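Keep the divider in
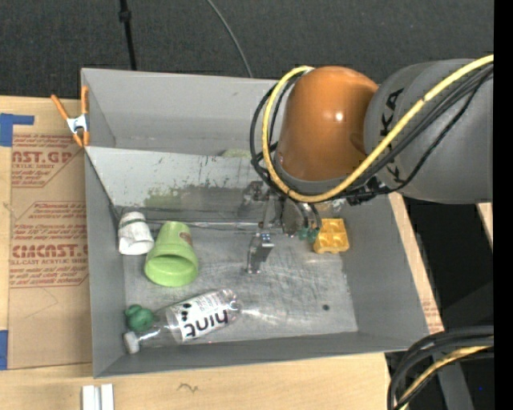 A grey bin on a light wooden table, split by a slanted partition.

Most people who buy a big storage bin with a divider take the divider out within a week. I think they should leave it in.

I moved to Lusstead in March with 80 small things that had no proper home: toy blocks, odd plastic shapes, plugs, a tape measure. All of it went into one undivided tub. Finding anything meant tipping the lot onto the floor, and most of it stayed there.

The argument against dividers is that they waste room, and they do. A long object won't lie flat across one, and there are days when half the bin has next to nothing in it. I don't see the harm. A bin that is packed to the lid has stopped being storage and become a place where things are lost.

Colour matters too. A plain grey bin is dull to look at, but a yellow or green piece shows up against it straight away. The patterned tubs in the shops look cheerful and hide everything you put in them.

I'd also keep the bin on a table — not under a bed, not on top of a wardrobe. At table height you can see the bottom of it, and you will put things back. Two bins used this way have done more for my spare room than almost 154 dollars' worth of shelving.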